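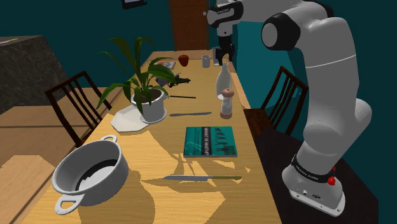 The second stage of the Linwood sermon notebooks project began in March and is now close to finished. The grant pays for the transcription of nine manuscript notebooks kept by clergy of the parish of Gillcombe, with a printed calendar of texts and preaching dates to follow. The reading group meets at a long wooden table with a light honey-coloured top, and most of the checking against the originals has been done in those sessions. Seven notebooks are fully transcribed. The other two are in a cramped shorthand mixed with Latin, and progress on them has been slow.

Total entries recorded to date stand at 3,444. Each entry gives the scripture text, the occasion where one is named, and any note of payment or absence. More than 50 sermons were preached by visiting clergy, a higher share than we had estimated in the application. Several of these visitors also appear in the Wulska letters, and we have begun cross-referencing the two – this was outside the original plan but has added little cost.

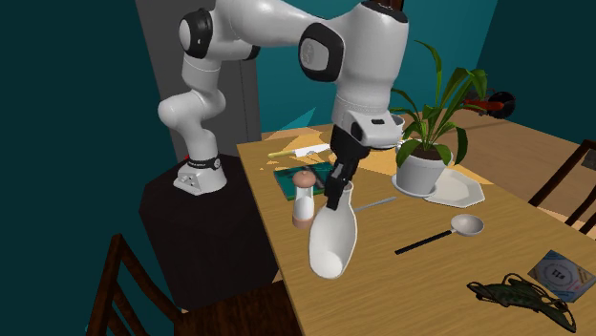 Will the calendar still be printed within the grant period? The text will be ready, but printing depends on the two shorthand notebooks, and we would ask for an extension before leaving them out.

Spending is slightly under budget. The saving is mostly in travel, as the archive supplied copies of three notebooks and fewer visits were needed. We propose moving the unspent amount to the Krishnan index, where the entry of personal and place names is behind schedule. Spelling in the originals is very uneven and each variant has to be recorded.

Work for the next period is the remaining transcription, a full check of dates against the church year, and a first draft of the introduction.

Report submitted Tuesday, January 5, 2021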